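4.2 The open-day demonstration

The disassembly cell was shown to the public during the open day of the Sketau site in April. We describe this event separately from the laboratory trials of Section 4.1, for two reasons. First, the cell had to run for many hours with people standing near it, and the operator could not stop to tune the parameters between the runs. Second, the visitors asked questions which we had not asked ourselves, and some of them changed how we later defined the task.

The cell was the same as in the laboratory. A used desktop computer lies on its side on the profile table, with the side panel taken off, and the arm works from above with a two-finger gripper. A printed fixture stands to the left of the computer and serves as the place where parts are put down. The wrist camera was calibrated once in the morning and was not touched again until the doors closed. The computers came from the return stock of Wemholm, and we did not clean or prepare them beyond removing the panel.

Visitors came in groups, and each group stayed for one full run of the Nudach planner. Before the run, Evelien Hendriks explained the order of the steps on a screen next to the cell -- this was found useful, as the arm moves slowly near the motherboard and people otherwise believed that it had stopped. The two moments in Figure 6 are from this work, one with the gripper over the board and one with the gripper over the fixture.
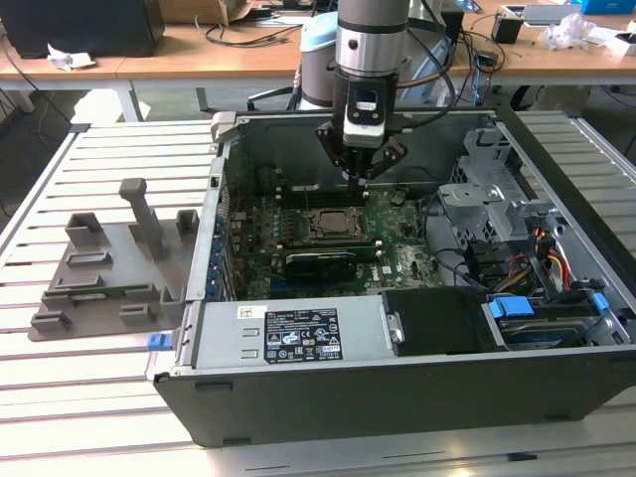
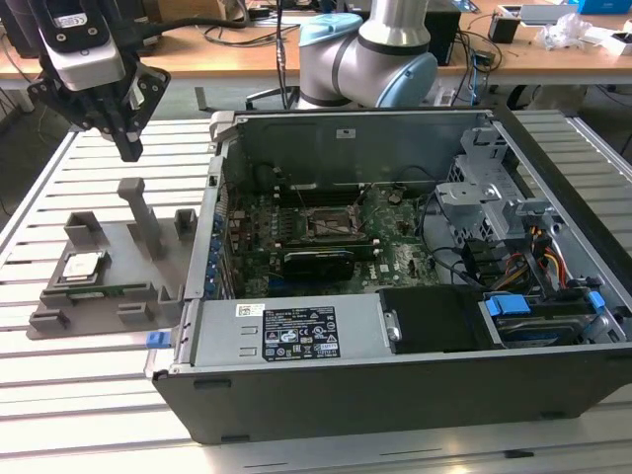

Figure 6. The disassembly cell with an opened desktop computer and the printed fixture. First image: gripper above the motherboard, processor in the socket. Second image: gripper above the fixture, which holds a processor; the socket on the motherboard is empty.

In total 13 groups attended. The planner wrote 3,675 pose corrections to the log during the day, and more than 424 of these were made in the last part of the approach, where the fingers are close to the board. This share is higher than in the laboratory. We think the light in the hall is one cause, because it changed strongly in the afternoon, but we did not measure it and cannot exclude others.

The run was interrupted five times. In every case the operator pressed the stop button as a precaution, and the run was continued from the last saved step. We did not count these interruptions as failures of the planner, but they are marked in the log and can be filtered out by the reader who prefers a stricter rule.

The most frequent question was whether the arm knows the computer model in advance. It does not. The Dinsa part detector receives only the camera view and a list of part classes, and the position of the socket is estimated new for each computer. Several visitors from repair shops also asked why we take out the processor before the memory. We had chosen this order only for convenience, and in Section 5 we compare it with the opposite one.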